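Play food

Play food is the general name for toy copies of things people eat, made for pretend cooking and shopping games. Bread and pastry are among its oldest subjects, and claims about what they teach are seldom well supported.

Materials

Early pieces were carved, or shaped from salted dough and left to harden. Molded plastic and foam took over later. Sellers like to call modern sets "lifelike," a word with no agreed meaning. 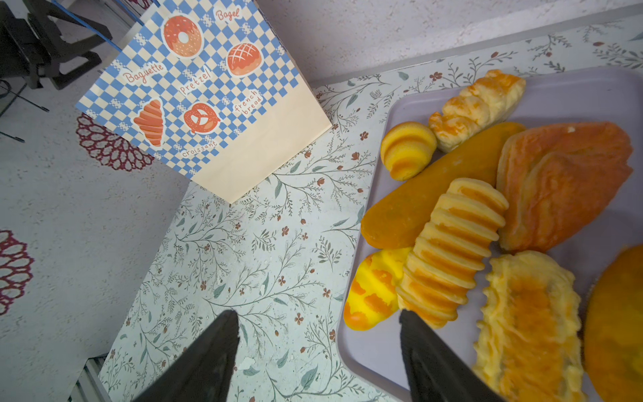 Imitation breads and pastries on a lavender tray.

Scale is loose in most sets. A croissant may be smaller than a roll, and a loaf may be no longer than a child's hand. The Baran bakery set of 22 pieces was sold as "true to size" – the booklet did not say whose size.
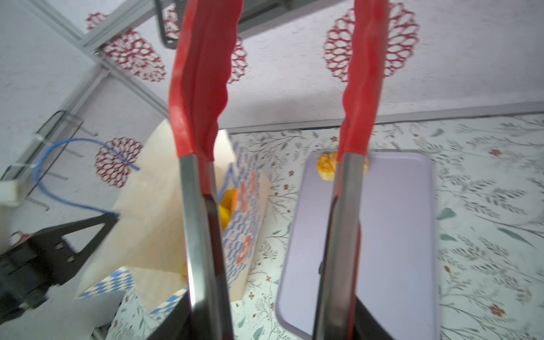

Is play food the same as display food?
The two overlap, but display food is made for shop windows and is not usually built or tested for handling by children.

Claims about learning

Makers often say that toy bakeries build number skills and good eating habits. The study most often quoted, run by Apinya Ongart for the toy firm Wuneck, followed 18 children for 6 weeks. It had no comparison group, and its results were never repeated. A later catalog from Fakadent cited it as "research shows," with no further detail.

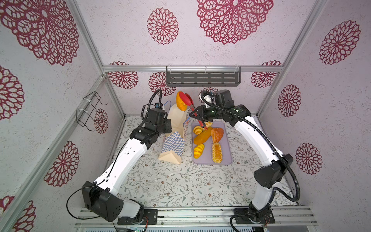 Collecting

Older sets are bought and sold, mainly through small fairs. The Witumeck price list names 140 bakery pieces, many of them dated by color alone. This is weak evidence, as plastics fade and molds were reused for years. Original boxes help, though boxes and contents are easily swapped. 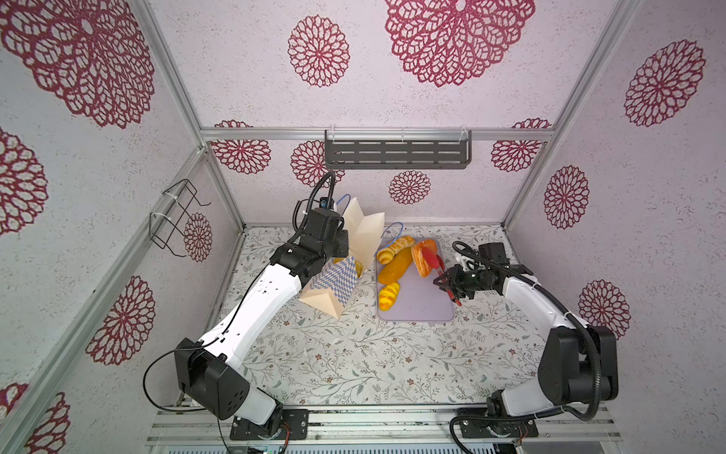 How can the age of a toy loaf be checked?
A maker's mark matched to a dated catalog is the best guide, and even that gives only the earliest likely year.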